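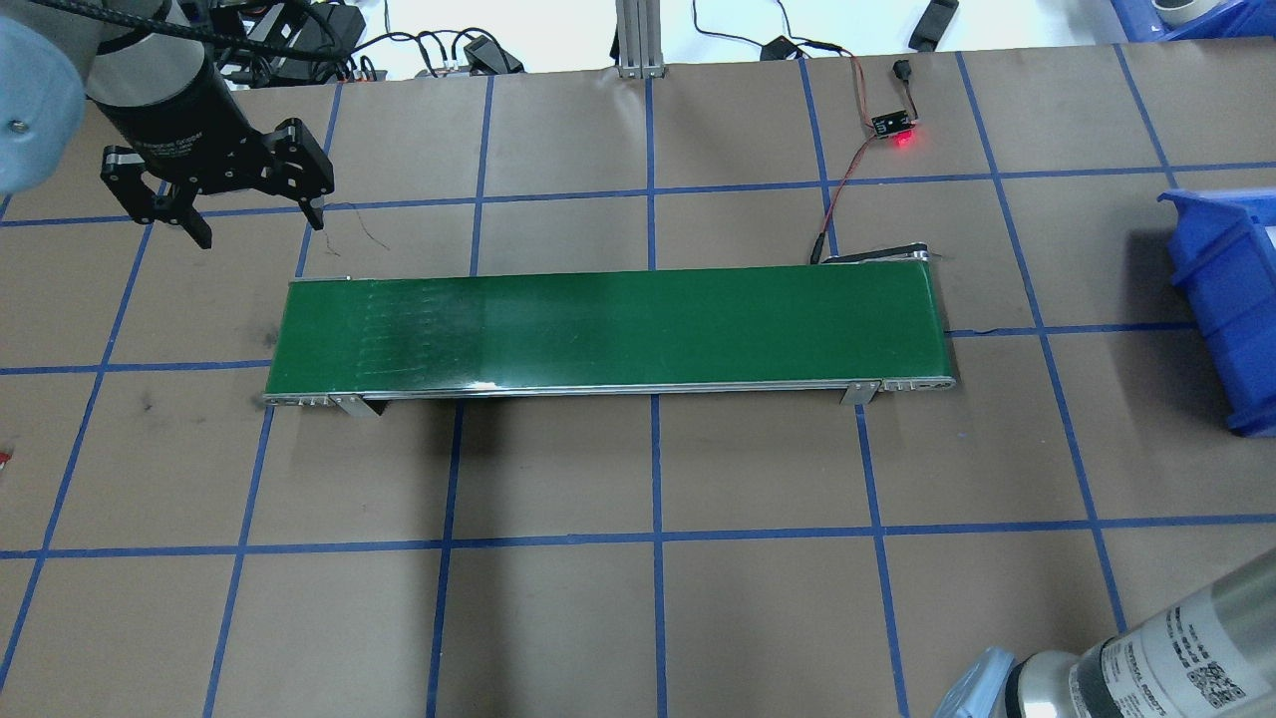
Warum wird der Tisch vor dem Aufbau in Felder geteilt? Die Felder geben jedem Bauteil einen festen Platz, damit das Förderband nach einem Umbau wieder an derselben Stelle steht und die Greifpunkte weiter stimmen.

Handout 9: Förderband und Greifer in der Gemeinschaftswerkstatt
Kurs Steiner, Unterlagen: Cyril Dobson

Untergrund
Kraftpapier straff auflegen, Linien mit blauem Malerkrepp kleben. Krepp lässt sich versetzen, Filzstift bleibt. Papier erst tauschen, wenn das Raster verzogen ist.

Förderband
Das Band steht quer auf der Fläche, die beiden L-Winkel zeigen nach vorn. Schrauben an den Endkappen vor dem Einschalten nachziehen. Abstand der Bandmitte zum Nullpunkt: 611 mm. Wert ins Werkstattbuch eintragen.

Sensor
Die kleine Platine liegt hinter dem Band. Das rot-schwarze Kabel nicht unter dem Band durchführen.

Greifer
Zweifingergreifer offen anfahren, Geschwindigkeit höchstens 18 Prozent. Kabelschlauch am Handgelenk bei jeder neuen Bahn auf Zug prüfen.

Aufgabe bis März
Drei Greifpunkte einmessen und Abweichungen notieren. Protokollbogen liegt im Ordner Plaltutham.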